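Notes pour l'intervention « Un bras, une table, beaucoup de vis »
Soirée de l'atelier partagé, décembre, 25 minutes plus les questions

Ouverture (debout, pas derrière le pupitre)

Bonsoir. Je m'appelle Madhu Rawat et j'ai construit un bras robotisé dans un atelier où la perceuse à colonne a la priorité sur tout le monde. Le bras s'appelle Dillus. Il sait prendre un objet et le poser ailleurs. Ma fille le faisait à dix mois, mais elle demandait moins de câblage.

Laisser rire, ou enchaîner vite.

1. Le budget

Annoncer le chiffre tout de suite, sinon quelqu'un le demande au fond : 974 euros, visserie comprise, café non compris. Le poste le plus lourd, ce sont les servos. Le deuxième, ce sont les servos de remplacement. J'avais commandé le premier lot chez Noston en me fiant au couple annoncé sur la fiche. Le coude a tenu une soirée.

Passer la pièce cassée dans le public. Penser à la récupérer.

2. La mécanique

Trois versions de l'épaule. La première fléchissait, la deuxième grinçait, la troisième fait les deux mais dans des proportions acceptables. Le châssis vient d'un plan que tout l'atelier appelle « le Gunnlaugsson », du nom inscrit dans le cartouche. J'en ai gardé la base et le perçage du socle – le reste a été refait à l'imprimante, par tranches, entre deux réservations.

Si la question du jeu dans le poignet arrive ici : oui, il y en a. Renvoyer à la partie 4.

3. La caméra au poignet

Raconter le choix. Une caméra fixe au plafond, c'est confortable, sauf que l'avant-bras vient se mettre devant exactement au moment intéressant. Avec la caméra sur le poignet, on garde le doigt de la pince dans le champ et on regarde ce qu'il a devant lui. On perd la vue d'ensemble, et on découvre l'état réel de son plan de travail.
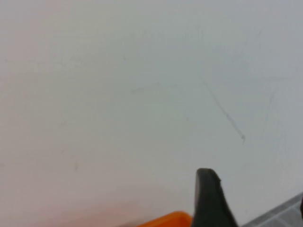 Vue depuis le poignet : le doigt noir de la pince, un bord orange juste à côté, et une belle rayure sombre sur le plateau clair.

Laisser l'image à l'écran pendant toute la partie suivante.

Parler de la rayure. Pour un humain, c'est une rayure. Pour mon premier programme de détection de contours, c'était un objet long, fin et tout à fait saisissable. Dillus a essayé de l'attraper 60 fois de suite avec une conscience professionnelle que je n'ai jamais eue dans aucun emploi. Les traits plus pâles passaient sous le seuil, heureusement.

L'orange, lui, se repère presque tout seul sur un fond pareil. Le gris quadrillé, en bas à droite, est une autre affaire : gris clair sur surface claire, l'air translucide, avec des petites cases partout. Le programme y voyait autant d'objets que de cases. Conseil aux débutants : commencez par de l'orange.

4. Le logiciel

Aller vite, c'est ici que les gens regardent leur téléphone.

J'utilise Skedier pour enchaîner les mouvements. Mon fichier de configuration fait 437 lignes, dont une bonne partie en commentaires du genre « ne pas toucher ». J'ai touché. Montrer la courbe avant et après le filtrage, dire un mot du jeu dans le poignet, compensé en approchant toujours du même côté. C'est une ruse de tourneur, et elle marche aussi sur un robot.

Le compteur de cycles affiche 3261. Il compte aussi les échecs, ce que je trouve assez élégant de sa part.

5. Démonstration

Bras à l'arrêt avant le branchement. Vérifier l'arrêt d'urgence devant tout le monde. Demander au premier rang de reculer d'une chaise.

Si la pince rate : recommencer une fois, pas deux, puis lancer la vidéo de secours (dossier « au cas où », sur le bureau de l'ordinateur).

Questions

Réponses à avoir en tête : les plans seront sur le serveur de l'atelier quand j'aurai renommé les fichiers « final_final ». Non, il ne fait pas la vaisselle. Oui, on peut venir l'essayer, en réservant le créneau après la perceuse.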